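August, evening

Nineteen days since the well pump quit and the new one finally went in today. The truck from Stavix came at 7:30, which was earlier than they said, and I was still in my slippers. Two men, one of them new. They had the old pump up by nine. It had rusted through at the collar, and the wire was bare in a place where it must have rubbed on the casing for years. They left it on the grass for me to look at. I looked at it.

The bill was up to what I had feared, but they took off the call fee from the first visit, so I am not going to complain. They want me to run the outside tap until it clears before I drink any. It ran brown, then the color of weak tea, then clear by lunch. I filled the 2 big jugs anyway and put them in the pantry.

After that I drove over to Dunomau for feed and stamps. The road is still torn up past the bridge and there is one lane open with a light on it. I sat through the light twice. The feed store was out of the layer pellets again, so I bought a bag of the crumble, and the hens will have to put up with it. Gas is down a little. I stopped at Thongsuk for noodles because I didn't feel like cooking after all that, and ate them in the car with the windows down. They have changed the broth. It's sweeter — I liked the old one better.

Home by three. Picked beans for an hour, as they were getting long. The second row has rust spots on the leaves and I pulled the four worst plants. The tomatoes are behind, mostly green, and two had split. Something has been digging along the fence on the Prerkus side. I put a board over the hole with a brick on top and will check in the morning.

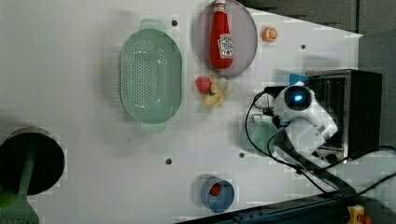
The green colander and the ketchup, afternoon.

Washed the beans at the kitchen sink with the new water. It has good pressure now, better than before. Froze most of them and kept enough for supper, with an egg and the last of the bread. I had a real shower after that, the first one at home since July, and stood in it too long.

Tomorrow: call the county about the water test, mail the insurance form, sharpen the hoe. Need lids for the small jars. My knee is sore from kneeling in the beans. Bed at ten.

© The author. All entries. Contact | Back to top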